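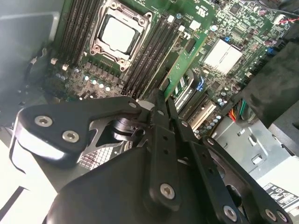

Chapter 6
Inside the Workstation: The Main Board and Its Parts

Last updated: 11 December 2020

Print this page | E-mail this page

Most repair work on a desktop computer or workstation takes place on or near one large circuit board. It is called the motherboard, the main board, or the system board, depending on who wrote the manual. This book uses "motherboard" except when quoting a label or a menu.

Chapter 5 covered the case, the side panel, and the power supply. By now you should be able to open a case, ground yourself, and remove a panel without bending the clips. In this chapter you will learn to name the parts of the board by sight, to tell one kind of slot from another, and to take out and put back memory. You will not remove the processor until Chapter 7.

6.1 Finding your way around

Boards differ from maker to maker, but the same parts turn up on nearly all of them. Begin with the processor socket. It is the easiest landmark, and other parts can be located from it. When the cooler has been taken off, you will see a metal bracket held by screws, with a lever along one side. The bracket surrounds a flat metal plate. This plate is the heat spreader, and it is the lid of the processor itself. Students sometimes take it for part of the socket and are surprised when it lifts out.

Next find the memory slots. They are long and narrow and stand close together near the socket. Small home computers often have two. Workstations have more, and many place a bank on each side of the processor. A slot is sold with the board and may be left empty, so the number of slots tells you how much memory can be fitted and nothing about how much is there.

Close to the socket there is usually a row of dark, square blocks. These are chokes. With the capacitors beside them, they form part of the circuit that takes power from the supply and steps it down to the low voltage the processor needs. Capacitors of this type look like tiny cans with metal tops. Look at the tops whenever you have a board open. A healthy capacitor is flat on top. One that has swollen or leaked has failed or is close to failing, and the board should be set aside for the bench technician.

The chipset sits farther from the processor, often under a square metal heatsink of its own. It handles traffic between the processor and the slower parts of the machine, such as drives and USB ports. On some boards this heatsink is held by spring clips, and on others it is glued. Do not pull on it.

6.2 Slots and connectors

Expansion slots accept cards that add something to the machine: graphics, sound, network, or storage control. Older slots of the PCI type are often white or cream. PCI Express slots are more often black, but color is a habit of the maker and cannot be relied on. Check the length of the slot and the position of the gap in it against the board diagram before you decide what it is.

Some boards also take small modules or upright boards, called risers, that stand at a right angle to the motherboard. A riser may carry memory or expansion cards, or it may carry control circuits only. Remove a riser by pulling straight up with both hands, one at each end. Rocking it from side to side can crack the solder joints of the slot below.

Connectors for wires and ribbon cables are found mostly near the edges. A bundle that ends in a plastic plug can usually be released by pressing a tab. Pull on the plug and never on the wires. In wiring from the power supply, black is ground, red is 5 volts, and yellow is 12 volts. Fan wires and front panel wires do not follow this rule closely, and some makers of complete systems use a code of their own.

Headers are small groups of bare pins, some with a plastic wall around them. Blue is common for USB headers on many boards, though again the color settles nothing. The name printed beside the header on the board is what counts.

6.3 Memory latches

Each memory slot has a latch at one or both ends. To remove a module, press the latches outward until the module rises. Lift it by the edges and place it on an antistatic mat or in a bag. Do not touch the metal contacts along the bottom.

To install a module:

Open the latches fully.
Line up the notch in the module with the key in the slot.
Lower the module until it stands evenly in the slot.
Press down on both ends at once until the latches close.

If a latch does not close, take the module out and start over. Forcing it is the most common cause of broken slots in student work. A module that will not seat after a second try is probably the wrong type. DDR3 and DDR4 modules are close in size, but their notches are in different places.

When only some of the slots will be filled, the order matters. Look up the order in the board manual or on the label inside the side panel. Filling the wrong slots may slow the machine down or keep it from starting.

6.4 A case from the shop

Seidu Dogbe and Wumpini Baidoo were second-term students when they were given a workstation from the Civavard office. The work order said "no picture, beeps." They checked the monitor cable and tried a second monitor. The machine gave the same pattern of beeps both times.

Dogbe wanted to replace the graphics card. Baidoo looked up the beep pattern and found that it pointed to memory. They shut the machine down, pulled the power cord, opened the case, and found that the two modules had been put in neighboring slots. The label on the side panel called for one module in each bank. They moved one module and the machine started.

Their instructor, Theophilus Owusu, gave full credit for the repair and took off 2 points from the write-up, which did not record the slots the modules had first been in. Anyone working on that machine later would need to know. Write down the position of every part before you move it.

6.5 Terms used in this chapter

Choke: a coil, usually in a square case, that smooths current.
Chipset: the chip or chips that link the processor to other parts.
Header: a group of pins for a cable from the case or a drive.
Heat spreader: the metal lid of a processor.
Riser: a board that stands upright in a slot on the motherboard.

Before going on to Section 6.6, get a scrap board from the parts shelf and draw it on plain paper. Show the socket, all memory slots, the expansion slots, the chipset, and at least 9 connectors or headers. Label each one with the name printed on the board. Keep the drawing, as it will be used again in Chapter 7 when you remove the processor.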